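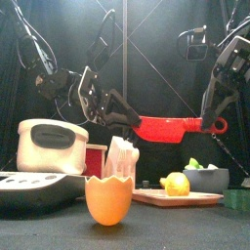 3.2 The play kitchen set

We went back and forth on which toys to use, and I'll admit a lot of that was me wandering the toy aisle on a September afternoon and picking up anything shaped like food. What we wanted was a set that a four-year-old would look at and right away start cooking. The knife was the easy choice. It's red from the blade to the end of the handle, the blade is broad with a rounded front, and there's a loop with a hole in it at the very end (Figure 2). Kids in our pilot at the Morneck preschool loved that loop! They put a finger through it, they hung the knife on things, and one of them wore it as a bracelet for most of a session.

Figure 2. Toy knife from the play kitchen set, with an orange eggshell half standing on the tabletop.

The eggshell took longer. Most toy eggs we looked at come apart along a straight line, and the children in the pilot treated those as containers - they filled them with beads and closed them again. A zigzag rim seems to say "cracked" in a way a straight one doesn't. Once we switched to the jagged kind, we started hearing words like break, spill and yolk, and that was the sort of talk we were after. I had expected the color to matter too (who has seen an orange egg?), but only two children ever brought it up.

Each child played for 20 minutes with the stove on the left side of the table and the small items laid out within reach. We didn't tell them what to make. Across 38 children this gave us 324 stretches of pretend cooking that both coders agreed on, using the Nuromier play scale with the two changes described in Section 3.4. Of those, 68 began with the knife, even though plenty of them never got as far as cutting anything. Stirring with it was very popular.

One thing I'd do differently is the tabletop. Ours is dark gray, which is great for seeing the bright toys and not so great for feeling like a kitchen, and the Hoani group had told us as much when we visited their playroom. We tried a checked cloth for the first few sessions, but it slid around and the children kept pulling it off to play ghosts, so we dropped it and left those sessions out of the counts. The full item list for the Flilleo study is in Appendix B.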